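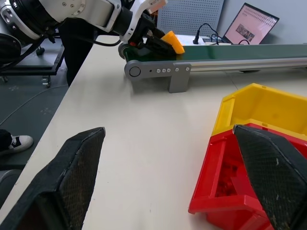
Figure 4. Wrist view from the sorting arm, with the second arm's gripper over the conveyor belt. The red and yellow bins are at right.

4.3 Does the wrist view help the handoff policy?

Serine, the planner we started from, ships with a learned handoff module called Ramine. Its release notes claim that a single wrist camera is enough to decide when one arm may enter the space of the other. We wanted this to be true, as it would have saved us a calibration step, but we did not find the evidence convincing and so we ran the comparison again on our own cell.

The difficulty is easy to see in Figure 4. The fingers take up much of the lower part of the view, and the right one covers part of the red bin. The other arm is visible only from its gripper up to one large joint, and the rest of it lies outside the view. A policy given this input has to infer where the remaining links are, or has to behave as if they did not matter. We suspect that Ramine does the second. When we masked the upper left quarter of the input, which removes most of the other arm in views of this type, the predicted entry time changed in only 9 of 169 handoffs. A module that reasons about the other arm should be far more disturbed than that.

We then looked for what the module does respond to. Masking the bins had a large effect. Shifting the belt edge by a few pixels had a larger one. Our reading is that Ramine has learned a rough timetable tied to the layout of the cell - where the belt is, where the bins are - and that this timetable happens to fit the demonstrations it was trained on. We cannot rule out other explanations, and saliency by masking is a blunt tool. Still, moving the yellow bin to the other side of the table was enough to make the arm wait until timeout in most runs, although the bin plays no part in the handoff.

The baseline is dull by comparison. It reads joint states from both controllers, inflates each link by 80 mm, and refuses entry if the swept volumes overlap. Over the 2763 logged planning cycles it never allowed an entry that the offline checker rejected. It was slower per handoff, and it will remain slower as long as the margin is fixed. Qusai Khasawneh reduced the margin in a separate branch and recovered part of the lost time, but that branch has not been tested with the Akside controller, so we leave it out of the tables.

Two cautions apply to our own result. All runs used one cell and one set of fingers, and the January logs were collected before the clock drift between the two controllers was fixed. We dropped those logs from the timing figures but kept them for the masking test, where only the order of events matters. Serrano, the older rule-based module, was not rerun after the fix, and its numbers in Table 3 should be read with that in mind.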